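Accueil | Cahiers | Protocoles | Matériel | Contact

Cahier d'atelier, colles à la caséine
Février, mercredi, 9 h 40

Reprise de la série Tomthorpe. Lot 4 de caséine, gonflé une nuit dans 300 ml d'eau déminéralisée. Grumeaux au fond du bécher, tamisage refait avant ajout de la chaux. Viscosité plus haute que sur le lot 2, à la même température de bain.

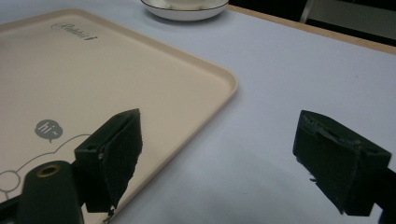

Photo : Eun-ji Seol, atelier de Stomness

Éprouvettes en hêtre encollées sur une face, serrage à la presse. G. Mockus propose d'encoller les deux faces ; à essayer sur le prochain lot, pas avant. Humidité de la pièce : 82 %, trop élevée pour comparer avec janvier. Je garde les valeurs, mais à part.

La balance dérive encore. Tare refaite entre chaque pesée. 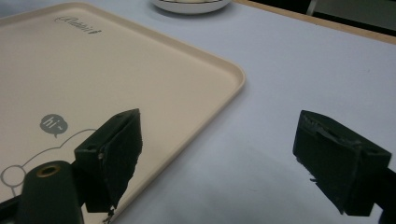 Pour la chaux, sachet entamé, sans date d'ouverture. Prise plus lente que prévu, carbonatation probable. Jae-in commande un sachet neuf. Desserrage demain matin, puis cisaillement si la presse d'essai est libre. Voir avec Kirsten pour le créneau.

Entrées récentes
Colle d'os, essai de dilution
Étalonnage de l'hygromètre
Série Rurnix : ruptures dans le bois
Nettoyage des tamis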